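Presupuesto para un brazo que abra y cierre un microondas: ¿qué se me olvida?

Publicado en Automatización a pequeña escala

paju_taller

Me han encargado la lista de la compra para un puesto de pruebas: brazo de sobremesa, pinza paralela y un microondas blanco de dos mandos y botón. El puesto tiene que accionar el botón, mover la puerta y girar los mandos, muchas veces, sin quejarse. Lo de quejarse ya lo hago yo. Pongo dos momentos del trabajo, con la puerta cerrada y con la puerta abierta: 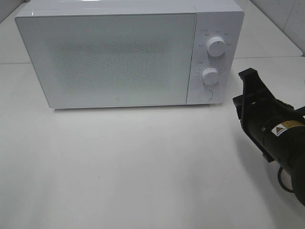
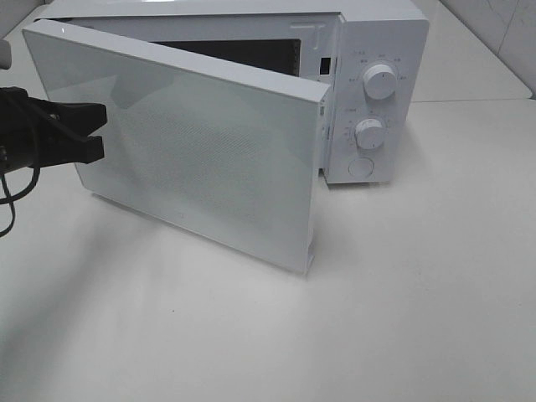
erilau_sur

Empieza por borrar la mitad de la hoja de cálculo, que seguro que está dedicada al brazo. El brazo es la parte que todo el mundo compara durante semanas y la que menos disgustos da. Los disgustos vienen de las pinzas, los dedos, los cables y el soporte.

Nosotros pedimos tres presupuestos para un puesto parecido. El de Cornadar salía por 1347 euros en accesorios, sin brazo, y me pareció un atraco hasta que sumé por mi cuenta lo que el segundo proveedor había dejado «a definir con el cliente». A definir con el cliente significa que lo paga el cliente.

Partidas que yo pondría desde el primer día:

Dos juegos de dedos de repuesto. Si vas a pulsar un botón enrasado con el panel, pide una punta estrecha aparte, porque con los dedos de serie acabarás apretando con un canto y rezando.

Algo blando para las puntas (silicona, goma, lo que aguante). Un mando redondo de plástico liso resbala que da gusto. Se cambia a menudo y no cuesta casi nada, o sea que compras te lo olvidará.

Guía para los cables. Un bucle colgando junto a la muñeca no molesta hasta el día que se engancha en una puerta abierta.

Sujeción del microondas a la mesa. Al tirar de la puerta, un aparato ligero se viene detrás como un perro con ganas de calle. Ventosas o una escuadra atornillada; la cinta de doble cara dura hasta el miércoles.

Un segundo microondas idéntico, comprado a la vez. Esto último no es broma. El fabricante cambia la bisagra o el recorrido del botón sin avisar, y tú recalibras un mes.

Y mira el alcance con la puerta abierta del todo. En la ficha técnica el alcance es un círculo precioso. En la mesa hay una puerta en medio del círculo.

sturkby77

compra el microondas mas barato q encuentres y ya. el nuestro de segunda mano costó unos 793 menos que el «modelo recomendado» del catálogo, que era el mismo con otra pegatina y un manual en cinco idiomas. eso sí, si los mandos van duros no lo cojas

paju_taller

Gracias a los dos. Lo de la sujeción no estaba en la lista, y la línea de «varios» tampoco da para tanto. Una duda sobre el segundo microondas: ¿cómo se lo explicasteis a compras? Aquí ya han preguntado si el primero es para la cocina.

erilau_sur

Lo puse como «repuesto mecánico, conjunto puerta y panel». Pasó a la primera. El primero, en cambio, lo pedí por su nombre y estuvo parado hasta julio, con un correo intermedio en el que me recordaban que los electrodomésticos van por servicios generales.

Otra cosa que no te he dicho: pregunta el plazo de las pinzas por separado. A nosotros el brazo nos llegó enseguida y la pinza no, así que tuvimos una temporada un brazo muy caro señalando a la pared. Si el proveedor no te da el plazo por escrito, pide que facturen cada bulto cuando salga del almacén. Protestan un poco y luego aceptan.

sturkby77

y mide la mesa antes de pedir el soporte. nosotros no la medimos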